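About Flenley Books

Flenley Books is a small press and online bookstore for readers of thrillers, science fiction and fan-written adventure. We started as a mail-order list for people who wanted to finish a series their local store had stopped carrying. The list grew, and we now keep 726 titles in stock, most of them paperbacks.

What we publish

We bring out new fiction under two imprints. Stirov is for crime and spy novels: retired agents, cold cases, small-town sheriffs with more on their desks than they can handle. Kudo is for military science fiction and space opera, and it is where most of our longer series live. Every Kudo series has a reading order printed inside the front cover, including the short stories that fall between the main books.

We also run Pirum, a free reading site where writers post serial fiction a chapter at a time. Crossovers and sequels by fans are welcome there. We do not sell anything posted on Pirum, and writers can take their work down whenever they like.
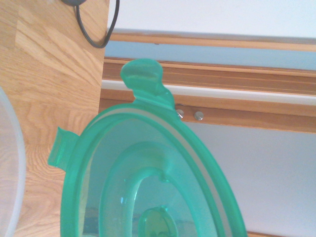 Green plastic lid with locking tabs

How we work

Three editors read everything that comes in. If a manuscript gets past the first reader, a second one takes it home and writes a report, and the author receives that report even if we turn the book down. Replies can take a while – November is usually our slowest month, as that is when the spring books go to the printer.

We don't charge reading fees. We don't ask authors to buy copies of their own books.

Sending us a book

Submissions are open for both imprints. Please send the first three chapters and a two-page outline, and tell us whether the book stands alone or is part of a series. If it is part of a series, say how many books are already written. Poetry, picture books and memoir are outside what we do.

Orders and returns

Orders placed before noon are packed the same day. Used copies are graded by hand, and any writing or highlighting is noted in the listing – if we missed something, send the book back and we will refund the price and the postage. Signed copies are marked in the catalog and are limited to one per customer.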